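Strawberries, Box, Towel

We're told every August that a table looks finished once there's fruit on it. I have my doubts. Most tables look finished when people stop putting things on them, and fruit is one more thing to dust.

Still, the storeroom at Pallholm now holds a good deal of the artificial kind, after Godow cleared out its old Brellia line and we took 41 boxes of it. The catalog promised "orchard realism." It also promised 341 varieties, and I'd like to meet whoever decided that a green apple and a slightly greener apple are two varieties.

The pictures show the strawberries on pale wood, with a clear plastic box and a white cloth near them. Click for larger versions.
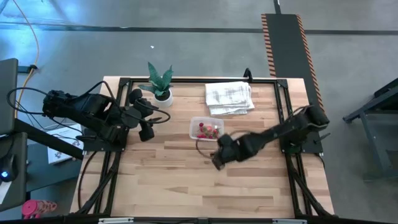 Strawberries in the clear box, snake plant behind. The plant has the better leaves.
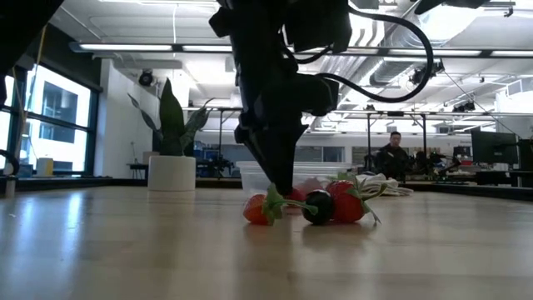

Two strawberries out on the wood with a glossy black fruit between them. Plum or large grape, opinions differ.

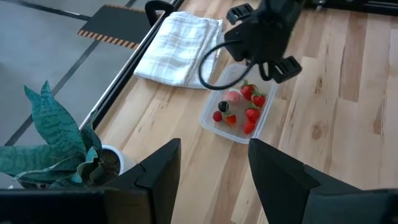
Pallholm Table & Display Club — Gallery

The last picture has five strawberries in the box and the towel folded next to it. There's a faint check in the cloth, so faint that I'd question whether it was worth weaving.

Some notes for anyone thinking of borrowing from the fruit shelf.

The strawberries are the best of the lot, which isn't saying much about the bananas. From across a room the red is convincing. Close up it's a bit too sure of itself, and they all seem to have ripened on the same morning. The green caps help. On a light tabletop like the one in the pictures you get plenty of contrast with no effort, and I suspect that's most of what people are admiring when they say the fruit looks good.

The black fruit I can't recommend. It's shiny enough to pick up whatever light is in the room, and if your guests have to ask what it is, then it's a conversation piece and should be stored with those. I looked it up in the Brellia leaflet and came away with nothing I'd repeat.

I was against the clear box. I thought a bowl would be kinder to everything in it, and Palacios has decent bowls. But the box does let you see the fruit from the side, and it looks like something you might really have in the refrigerator. I'll give it that much. I'm not yet giving it a place on the dinner table.

As for the towel, folded is fine. Crumpled is supposed to look relaxed — the display books are very keen on it — and to me it looks like a towel that somebody meant to fold.

The snake plant in the first picture suits its round white pot, and I have no complaint about either of them. I did try to find one.

Fruit goes out by the box and comes back by the box. Please don't mix the Brellia pieces with the older ones, which are a different red and much heavier. If a leaf comes loose, put it in the envelope inside the lid. Glue has been tried and I'd call the results mixed.

More pictures when the lemons are sorted. I'm told they're very lifelike. I was told that about the bananas too.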